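Search this site Go
Sunday, April 18, 2021 – Posted by Mulloson Furniture Studio
8 shares 28 comments

Week 5 handout: Supports and overhangs

Read this before the workshop. The sheet on joints from last week still applies, and you will need your own tape measure.

A tabletop has to be held up and it has to be kept from tipping. Beginners tend to think only about the first. Four legs near the corners look after both, so the problem stays hidden until the legs move inward or are replaced by a central support.

Terms. The overhang is the part of the top that extends past its support. The tipping edge is the outer line of the foot on the floor. Any load beyond that line tries to rotate the table, and the weight of everything on the other side resists it. Work out both moments before you choose a base.

Worked case. The Cotar bench top is 110 cm long and weighs 28 kg. Place the tipping edge 91 cm from the left end. The centre of the top is 55 cm from that end, so its lever arm is 36 cm. A load at the right-hand end has a lever arm of 19 cm. Ignore the base for now and find the load that just starts the table tipping. Then repeat with the base included – weights are in the Gilteck data sheet.

Drawings for the June review must show the foot as well as the top. A pedestal that looks narrow can be perfectly sound if it spreads at floor level or is bolted down, and a drawing that stops short of the floor leaves the marker guessing. Take a long cream top with a dark rectangular block under it toward the right and no visible legs: from a low angle it seems to float, and you can't tell how the load reaches the ground. Sketch two possible bases for it and bring both to class.
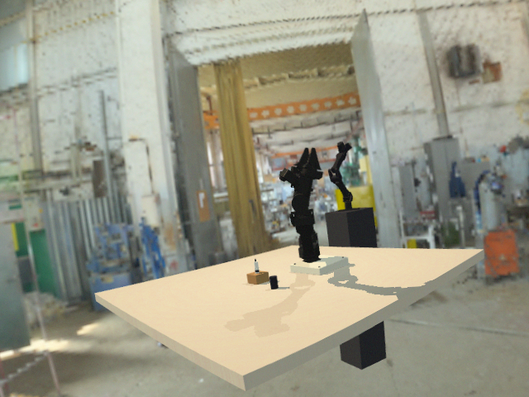
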